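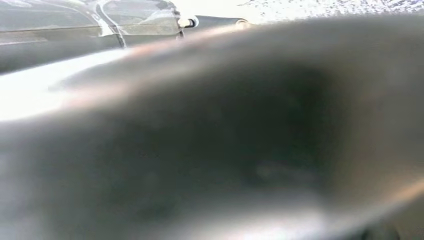

SAKULVILLE, August 2026

Verkel 7-Foot Hitting Net and Tee: a season in the backyard

My daughter moved up to 10U softball this spring, and her coach asked the girls to hit off a tee at home a few evenings a week. We had been hitting into an old bedsheet clipped to the clothesline. That works until the ball finds the gap at the bottom, and then you are over at the neighbor's again asking for it back. I bought the Verkel net and tee set in March and we have used it ever since. It cost me $213 at Huder, the sporting goods store out by the highway. I paid for it myself.

The set is a seven-foot square net on a bow frame, a tee, a strike zone target that ties on with straps, a ball caddy and a carry bag. There are no balls in it. The carton shows a heap of balls next to the tee, so if you are buying this as a birthday present, pick up a bucket at the same time.

Setting it up

The first time took me most of half an hour. The instructions are one folded sheet with small drawings, and the drawing for the base shows the legs from an angle that made me put them in backward. If the net seems to lean toward you when you stand it up, take the legs out and swap them. After that it goes quickly. I can have it standing in less time than it takes my daughter to find her batting gloves.

The frame is two long fiberglass poles that bend into sleeves along the sides of the net, and a steel base that holds the bottom ends. Bending the second pole takes some strength. My daughter can't do it and I wouldn't let her try alone, as the pole wants to spring back. An adult of ordinary strength will be fine. I wear work gloves for it, mostly because the poles gave me a splinter in April.

There are four ground stakes in the bag. They are thin, and in our clay two of them bent the first week. I replaced them with tent stakes from the garage and haven't touched them since. On a driveway or a gym floor you can't use stakes at all, and you'll want something heavy on the base. A sandbag on each side has been enough for us.

Hitting into it

The net itself is the best part. It's a tight knotted mesh with a deep pocket, and balls off the tee drop down into the pocket and stay there. With my daughter hitting, I haven't seen one come back past the plate. Her older cousin, who plays high school ball, took a round with it over the Fourth of July weekend. His line drives pushed the pocket back a good way, far enough that I would keep it clear of a fence or a garage door by at least four feet. Nothing tore.

The seven-foot size is about right for a player her age. When she pops one up, though, it can go over the top, and she pops up plenty. We moved the tee closer, to a long step away from the net, and that took care of most of it. If your kid is just starting out and swings up at everything, look at a bigger net or aim the whole thing at a wall or hedge.

The strike zone target is red nylon with four pockets. She liked it for a couple of weeks. The straps work loose as the net gets hit, so you have to keep retying them, and by May it was living in the bag. I don't count this against the set much. I'd have bought the net without it.

The tee

This is the weak spot. The base is rubber, wide and heavy, and it stays where you put it. The stem is a plastic tube inside another plastic tube, with a twist collar to hold the height. For the first month it held fine. Then it began to slide down on its own, an inch or so over a round of swings, and she would start reaching down for the ball without noticing. That's the opposite of what the coach is after.

Tightening the collar harder didn't help. I wrote to Verkel through the form on their website and got a reply in three days. They mailed a new collar without asking for a receipt, and it arrived the next week. The new one has held better, but it has started to creep a little in hot weather. A wrap of athletic tape below the collar stops it. I shouldn't have to do that at this price.

The rubber cup on top is good. It's soft, it doesn't grab the ball, and it has been hit many times with only a few nicks to show for it.

For comparison, the team has a Rowbotham tee in its equipment bag. It costs nearly half as much as this whole set, and it goes up and down by friction with no collar at all. It never slips. If you already own a net you like, buy that tee and stop reading. If you have neither, the Verkel set still works out cheaper than buying the two separately.

Carrying it

The bag weighs 13 pounds packed, according to the tag, and that feels right. It's a long narrow bag with one shoulder strap. From the parking lot at the county complex to the back fields is about 400 yards, and I've made that walk with the bag on one shoulder and a camp chair on the other. It's fine. The strap has no pad, so you'll be switching sides. The tee base is what makes it awkward – it slides to one end and the bag tips. I now carry the base separately, or my daughter does.

The zipper is a good heavy one. The bag is long enough that you don't have to fight the poles to get them in, and I was glad of that after owning a few pop-up tents.

Weather and wear

I left it up in the yard for most of June, rain included. The base has some rust at the welds. The poles and the net look fine, though the white edging has gone gray. One sleeve has started to fray where the pole tip pushes into it, and I put a rubber chair-leg cap over the tip to slow that down. High wind will walk it across the grass if it isn't staked. Ours spent one night against the swing set and came through with a small bend in one foot, which I straightened with a mallet.

The warranty is one year on the frame and 90 days on the net. I'd like to see those numbers the other way around, but so far I haven't needed either.

A few things people on our team have asked me

Can you use it for soft toss? Yes. Kneel well off to the side, not in front, and use the same pocket. The net is wide enough.

Will it take baseballs? It has here, off the tee. I haven't tried it with a machine and the sheet says not to.

Can you use it for pitching? You can, with the target tied on, but it's low in the corners and a wild one will miss it. We pitch to a bucket against the shed instead.

Does it fit in a small car? It goes in my hatchback with one back seat folded down. It would not go in the trunk of my wife's sedan.

Ratings

Net: 5 out of 5
Frame: 4 out of 5
Tee: 2 out of 5
Bag: 4 out of 5
Overall: 4 out of 5

I would buy it again on sale. Huder had it marked down in the spring, before the league's opening weekend, and the person at the counter said they usually do the same when fall ball sign-ups start. Bring your own stakes and a roll of tape.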